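Recalibrating the kitchen scale, and what the log says about drift

13/03/2018

I have been weighing flour on the same scale since we moved to Dandbridge, and until this winter I had never checked it. The occasion was a batch of rye that came out slack twice in a row with the same formula. Before changing the flour I wanted to rule out the instrument.

The scale is a Siltik flat model with a single load cell, one gram resolution, five kilogram limit. It runs on two AAA cells. The manual gives a warm-up time of 30 seconds and says nothing about temperature, which in our kitchen goes from 14 degrees in the morning to 23 by the time the oven has been on for an hour.

For a reference I bought a 1000 g brass mass from Chauke, the lab surplus place. It came with a class marking and no certificate. Mpho Kekana checked it for me on the balance at work and it was good to well under a tenth of a gram, so for bread purposes it is exact.

The procedure was simple. Switch on, wait a minute, tare, put the mass in the center of the platform, wait for the reading to settle, write it down. Then remove the mass and write down the zero. I did this once before each bake and once after, and kept going until I had 89 pairs of readings. My notebook also has room temperature, battery voltage when I remembered to measure it, and whether the scale had been moved.

Results, in the order I found them.

The cold reading was low. At 15 degrees the mass showed 997 or 998. At 22 degrees it showed 1000 nearly every time. A two or three gram error at one kilogram does not matter for flour. It does not matter for salt either, because salt is weighed in small amounts and the error scales with the load.

The zero was worse. If I tared a cold scale and left it beside the oven for the length of a mix, the zero wandered by as much as six grams. Taring between ingredients hides this, which is why I had never seen it. Where it hurts is the long weighing: bowl on the scale, flour in, phone rings, come back, add water to a total. That is exactly how I had been doing the rye.

Battery voltage had no effect I could find down to 2.5 volts. Below that the display dims and the reading takes longer to settle, but it settles in the same place.

Position matters more than I expected. With the mass at a corner of the platform the reading dropped by four grams at the back left and rose by two at the front right. A wide bowl averages this out. A small jar does not, so small jars now go in the middle.

None of this explains a slack dough. Six grams of extra water in 609 g of flour is one percent of hydration, and I doubt I could feel that in a rye. The real cause was duller. The Huldale mill changed the extraction on their medium rye in July and I had not read the label on the new sack. Less bran, less water taken up, and a formula written for the old flour. I dropped the water by four percent and the dough is back where it was.

I did run the factory calibration at the end anyway. Hold the unit button until CAL shows, wait for zero, place the mass, wait for PASS. I did it at 20 degrees, a fair middle value for this kitchen, and have taken a few more readings since. They are within one gram across the range I care about. The corner error is unchanged, as it should be, because calibration only adjusts the slope.

Two changes to the routine. The scale now lives on the shelf by the window and not next to the oven, and I tare immediately before every addition even when the display already shows zero. Water is weighed in its own jug and poured in, so an interrupted weighing can be repeated.

The next thing to check is the oven probe, which I suspect of reading high above 200. I have a second thermocouple on order and will log both side by side for a month before touching any bake times. 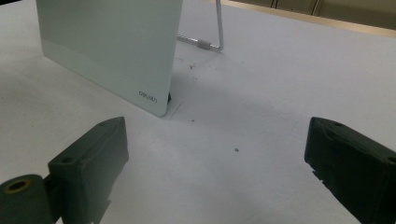
If anyone has the same scale and a known mass, I would like to see corner readings from another unit. Mine may have taken a knock in the move, and one scale is not enough to say whether the back left error is typical. Leave the numbers in the comments with the room temperature.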